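Uma tarde na Groduta: «O mais difícil é sempre o pano»

Fui ao dia aberto da Groduta, conversei com Eimear Ó Gríofa e saí de lá com vontade de arrumar a minha própria mochila
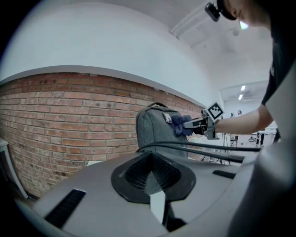

A pinça com um pano azul-escuro encostado à mochila cinzenta, durante as demonstrações da tarde.

Cheguei atrasada, claro. O autocarro deixou-me do lado errado do parque empresarial e ainda dei uma volta inteira ao edifício antes de encontrar a porta certa (havia uma seta, mas apontava para as bicicletas). Quando entrei, já Eimear Ó Gríofa ia a meio da explicação, com um grupo de visitantes encostado à parede e duas crianças sentadas no chão, caladíssimas, coisa rara.

Eimear coordena o projeto Tristia, que quer pôr braços robóticos a fazer aquilo que todos fazemos de manhã sem pensar: guardar coisas dentro de outras coisas. Uma camisola numa gaveta, um estojo numa mala, um pano numa mochila. «Parece pouco, não parece?», perguntou-me ela mais tarde, quando nos sentámos com um café de máquina bastante mau. «Os meus pais acharam que eu trabalhava com foguetões durante dois anos. Depois vieram cá e viram-me a dobrar toalhas. A minha mãe ficou mais contente, até.»

O método deles é fácil de contar. Uma pessoa pega numa pinça de mão, com um marcador quadrado a preto e branco em cima, e faz ela própria a tarefa. Os movimentos ficam gravados e é com essas gravações que o robô vai aprender. Eu imaginava programadores a escrever linhas e linhas de código, e afinal passei boa parte da tarde a ver gente a arrumar objetos, com uma paciência que eu não tenho nem em dia de mudanças.

«Nós escrevemos código, prometo», riu-se Eimear. «Mas há coisas que ninguém sabe pôr por palavras. Explique-me lá como é que abre um fecho com uma mão. Vá, tente.» Tentei. Não consegui passar da segunda frase. «Pois. Mas se me mostrar quatrocentas vezes, já temos conversa.»

Quatrocentas não é força de expressão — é o número de demonstrações que a equipa pede para cada tarefa antes de começar a treinar. No dia da minha visita, a da mochila ia em 219.

Perguntei-lhe porquê a mochila, que me pareceu uma escolha um bocado cruel. Ela concordou logo. «É horrível! Uma caixa fica quieta e tem sempre a mesma forma. A mochila cede, tomba, a abertura muda de sítio quando lhe tocamos. E depois ainda lhe juntamos o pano, que é mole também. Duas coisas moles uma contra a outra. O mais difícil é sempre o pano.»

Nesta altura juntou-se a nós Ciarán Lenihan, que passa mais horas do que qualquer outro colega com a pinça na mão e que vinha a abanar o pulso. Perguntei se doía. «Ao fim do dia, um bocadinho. Paramos de hora a hora, há um relógio na parede e a Eimear é implacável.» Ela confirmou com a cabeça, sem sombra de remorso.

Ciarán contou-me que antes de ir para a Groduta era afinador de pianos, e que a passagem foi menos estranha do que parece. «É repetir com atenção. Se estou distraído, faço o gesto à pressa, e depois o robô aprende a minha pressa. Tivemos uma semana em que ele largava tudo cedo de mais. Fomos ver as gravações e era eu, sempre antes do almoço.»

Quis saber se um gesto mal feito vai para o lixo. Depende, disseram os dois ao mesmo tempo, e seguiu-se uma pequena discussão que percebi ser antiga. Ciarán prefere guardar as tentativas em que a pessoa se engana e corrige a seguir. Eimear é mais severa. «Se o pano cai e ele o apanha bem, fica. Se o pano cai e ele diz um palavrão e o atira lá para dentro, não fica.» («Foi uma vez», disse ele.)

A conversa levou-nos depois ao Kallus, o programa interno que separa as gravações boas das outras. Eimear explicou-mo duas vezes e eu entendi, com boa vontade, metade. O essencial é que o Kallus assinala os momentos em que o movimento fica esquisito, e uma pessoa decide o que fazer com eles. Na última ronda, 73 gravações voltaram para trás por causa disso, e Eimear reviu-as uma a uma, numa sexta-feira à noite, com um prato de massa ao colo.

E o robô, quando é que arruma a mochila sozinho? Aqui ela ficou mais séria. «Com a toalha dobrada sobre a mesa, já estamos nos 81 por cento. Com a mochila não lhe dou um número, que ainda nem acabámos de gravar. Detesto demonstrações em que se mostra a única vez que correu bem. Se convidamos as pessoas a vir, que vejam o trabalho como ele é.»

Gostei dessa resposta. Gostei também de ver que ninguém apressava os visitantes. Uma senhora à minha frente quis experimentar a pinça e ficou uns bons minutos a tentar pegar num lenço, muito concentrada, com o marido a dar palpites de fora. Quando chegou a minha vez, apertei com força a mais e o lenço fugiu-me. Ciarán disse que toda a gente faz isso ao princípio. Acho que estava a ser simpático.

Falámos ainda de dinheiro, por insistência minha. O Tristia é pago em parte pela Moriarty, que faz equipamento para lavandarias industriais e tem um interesse óbvio em máquinas que saibam mexer em tecido. Eimear não foge ao assunto dos empregos. «Perguntam-me sempre, e devem perguntar. Fui passar uns dias a uma lavandaria antes de começarmos. As pessoas com quem falei queriam ver-se livres do saco pesado e da roupa a escaldar. Da parte de dobrar, algumas até gostavam. Trouxe isso para as reuniões e continuo a trazer.»

O próximo dia aberto é a 31 de julho de 2025, da parte da tarde, com entrada livre mas inscrição prévia na receção da Groduta. Quem for de autocarro, saia na paragem a seguir à rotunda e ignore a seta.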